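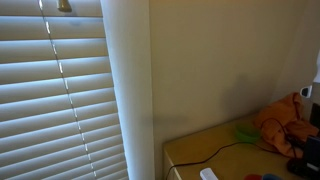 Wide-slat blind, window trim and wall, with the pull tassel near the top.

Hivthorpe Blinds and Window Coverings – README

Version notes, contents, and how the labels were done. Maintained by Mohandas Pisharody. Labelling guide by Ilari Saarinen.

Summary

Hivthorpe is a set of still pictures of ordinary window coverings in lived-in rooms, with a short label file for each picture. It covers horizontal slat blinds, vertical blinds, roller blinds and plain curtains. The pictures come from 14 homes and 8 small offices, all in Wullholm. We put it together for people who work on indoor daylight and needed views of blinds as they hang in everyday use, at whatever tilt the household had left them.

There are no showroom or catalogue pictures in the set. Nothing was dusted, straightened or re-hung beforehand.

What is in the folders

pictures – the stills, grouped by room
labels – one text file per picture, same name as the picture
rooms.csv – one line per room, with the window's facing direction and the wall colour as the household described it
guide.txt – the labelling guide in full
changes.txt – what moved between versions

Label fields

covering: slat_horizontal, slat_vertical, roller, curtain, none
slat_width: narrow, wide, not_applicable
colour: free text, everyday colour names, Australian spelling
light: day, lamp, mixed, unclear
cords: any of ladder, lift, tilt, unclear, none_seen
pull: tassel, knob, ring, wand, none_seen
trim_seen: yes or no
wall: bare, hung, shelved, not_seen
cropped: which sides of the covering run out of the picture

Colour is the field that causes the most arguments. A beige blind with daylight coming through can look pale blue along one part of a slat and grey along the rest. The guide says to write the colour of the larger area first and put the lit colour in brackets after it, so you will find entries such as "beige-grey (pale blue-white where lit)". Don't split these into two coverings when you parse the file. Early versions of our own script did.

Cords

Ladder cords are the thin ones that hold the slats apart. Lift cords raise the whole blind. In a still the two can be hard to tell apart, particularly where bright light breaks the cord up into dashes. If the labeller couldn't decide, the value is unclear. Please don't fill these in from the blind type – we tried that for the Gronier rooms and had to undo it.

A pull is labelled by its shape only. A bell-shaped end is a tassel whatever it might be made of, and the free text can say "tan or brass-coloured" if that is as far as the picture goes. Material is not a field and we don't plan to add one.

Slat tilt

We do not give an angle. Slats seen from the side and from below fan out, so the top ones may look level and far apart while the lower ones slope and bunch together. That is mostly viewpoint. Ilari's guide has a page on it. Anyone who wants true angles will need to measure a window themselves.

Rooms

Most are bedrooms, lounge rooms and studies. Kitchens are under-represented, as are bathrooms, where most households had frosted glass and no covering at all. The Thongdee rooms have deeper window frames than the others and the trim tends to fill more of the picture. Walls are mainly beige, cream or white.

Known problems

Four label files in the first release had trim_seen set to no where the trim was plainly there. Fixed.
Some pictures show only part of a blind, with the top rail or the bottom of the slats missing. Check the cropped field before you use a picture for counting slats or estimating the drop.
Bare walls take a warm or cool tint depending on the light. The wall colour in rooms.csv comes from the household and may not match what you see.
The light field was added late. In the older rooms it was filled in by one person only.

Splits

There is no fixed split. If you make one, divide by room and not by picture, otherwise the same blind will turn up on both sides. A held-out list of 120 pictures is in the pictures folder for anyone who wants to compare results with ours.

Corrections

Send the picture name, the field and the value you think it should have. Mohandas goes through them on Mondays. Corrections to the guide itself go to Ilari.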